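Speaker notes -- Shared rules for tabletop cells
Slot: 25 minutes, then questions

Opening. Say who the talk is for: people who set up small robot cells and then hand them over to somebody else. Ask for hands: who has taken over a cell with no written setup sheet? Wait for the hands before going on.

Background, keep it short. Jetier and Mosero ran the same sorting task at two sites last year and could not compare results. Same arm, same blocks, different habits. One site reset the blocks after every run. The other reset when the operator felt like it. We had roughly 500 runs and threw out most of them. The Darwish rules came out of that mess. There are 28 of them now and I will cover the ones that get skipped.

Rule on the work surface. The board sits on the grid table and is located at its front corners. If the board moves, the run is void. Log it and start again. Do not nudge it back by eye.
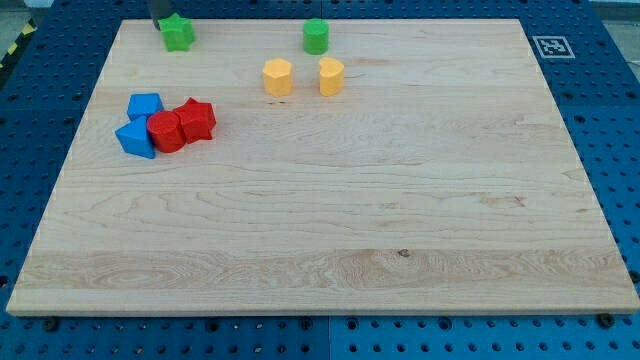

PLACEMENT AND MARKERS

Marker card lies flat on the table, off the board, past the far right corner. Check it before the first run and after every break. Do not let a sleeve or a cable cover it.

Blocks may touch at the start. People argue with this one. The blue and red blocks are bunched together on the left, and that is a legal start under the rules. Write down which blocks touch. A cluster and a spread-out layout are different tests and get separate rows in the log.

Same with blocks near the far edge of the board, like the two green ones. Legal, but note it.

Hands rule. Nobody reaches over the board while the arm is enabled. Stop, confirm the stop out loud, then reach. Two people at the cell for the first hour of any new setup -- one on the stop button, one on the log.

Rumar question will come up. They want the layout picked by software each time. Fine by us, as long as the layout is saved with the run.

Skip the slide on lighting if we are past the hour.

Last slide: where to get the setup sheet. Leave it up during questions.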